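Re: [clinic-outreach] Dental screening in Trollden, June visit
29 Mar 2021 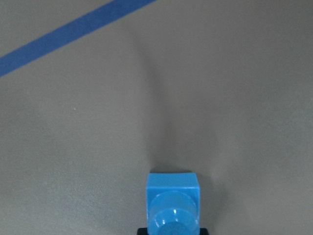

The Trollden numbers are done. Of 1,031 children on the school lists, 19 need referral to the surgical team at Hovland, and two of those have jaw swelling that should be seen before June. For the screening stations, please mark the edge of each instrument area with a straight run of blue tape on plain gray, as in the photo - it shows up well and the surface next to it stays easy to check.

Zyanya Alvarado wrote:
> Do we have transport for the referrals? Breklow can lend
> one van for five days, but they want the dates first.

Yes, take the van. Parents' consent forms go to Hovland with the X-rays, one envelope per child.

Prulora outreach desk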